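How do you test a robot's hands?

Robots and how they work – for readers aged 8 to 11
Written by Ratih Krishnan

Pick up a jumper. You probably did it without thinking. Your fingers found an edge, squeezed just hard enough and lifted.

For a robot, picking up clothes is one of the hardest jobs in the house. A cup keeps its shape when you move it. A jumper does not. It folds, sags, bunches up and slides off chairs. Every time a robot meets the same jumper, the jumper is a different shape.

At the Fasmont workshop, engineers are comparing hands for a robot called Ruvus. They want to know which hand is best with soft things, so they give each one the same jobs to do with clothes and cloth.

What is a gripper?

A gripper is the part of a robot that holds things. Some grippers are very simple and have two flat fingers that open and shut, like a pair of tongs. Others have several fingers, like your hand.

The engineers are trying out 3 grippers. The first, called Peng, has two flat fingers. The second, called Irnum, has several fingers that bend. The third is a suction cup, which works well on boxes and badly on wool. Air leaks straight through the gaps in the wool, so the cup cannot stick.

A many-fingered hand can spread its hold over more of the cloth. It also has more parts that need to be told what to do.

Seeing from the wrist

A robot needs to see what it is holding. One way is to put a small camera on its wrist, close to the fingers. When the robot reaches for something fluffy and blue, the wrist camera gets a view like this. 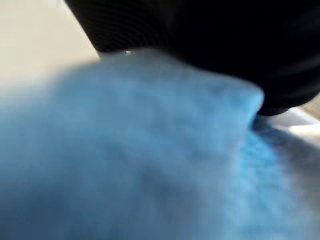

Why is it so blurry?

Try holding your finger right in front of one eye. It goes fuzzy, doesn't it? Most small cameras have the same trouble. They cannot make something sharp when it is nearly touching the lens.

The blur does not make the picture useless. The computer can still find the line where the black finger meets the blue cloth. It can also spot a fold being pushed up. A fold is good news for a gripper, as it gives the fingers something to pinch.

Things a bit further from the camera come out clearer. Look for the small square tiles at the right-hand side of the next picture, then compare them with the cloth.
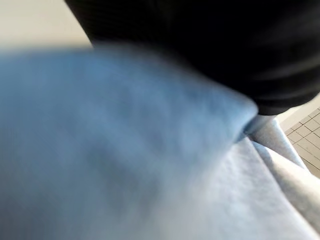

The wrist camera's view. The tiles have crisp lines, but the nearest fold of cloth is just a soft blue shape.

Two hands are better than one

Some jobs need two hands. To fold a shirt, you have to spread it out first, and that means holding it in two places.

This is harder than it sounds. If the arms move too far apart, the cloth pulls tight and may slip or tear. If they are too close together, it droops. The part of the robot that decides how the arms move is called the controller. It sends new orders to the arms 70 times a second, so that one arm does not race ahead of the other.

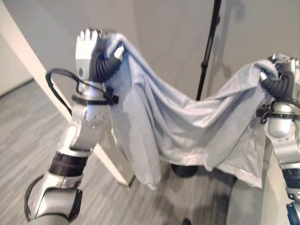

Two arms share the work. The cloth sags in the middle and is full of creases.

Seeing from the head

A wrist camera is good for close work, but it cannot tell the robot where the sofa is. For that, the robot has another camera higher up, on its head. It sees much more at once – furniture, floor, walls and often the robot's own hands too.

The controller uses both. The head camera helps it choose where to go. The wrist camera helps at the last moment, when the fingers are close to the cloth.

Grey clothes on grey furniture are a tricky test. The colours are so alike that the computer has to look for other clues, such as wrinkles, shadows or the shape of a sleeve.

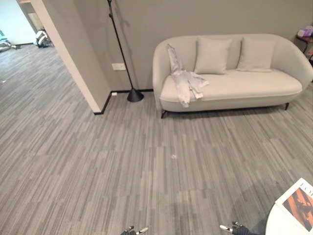 The view from higher up. Can you find the light grey garment on the light grey sofa?

How do they choose a winner?

Each gripper has 400 tries. The engineers write down whether it picked up the cloth, whether it dropped it and how long it took. They keep the jobs the same for every gripper to make the test fair.

The tests carry on until December.

Try it yourself

Put on a pair of thick gloves and ask a grown-up to time you. Pick up 12 socks, one at a time, and drop them in a box. Then do it again using a pair of kitchen tongs.

Which was quicker? Which dropped more socks? Write down your results in a table, just as the engineers do.

Words to know

Gripper: the part of a robot that holds things.
Controller: the part that tells the arms and fingers how to move.
Lens: the clear part of a camera that light goes through.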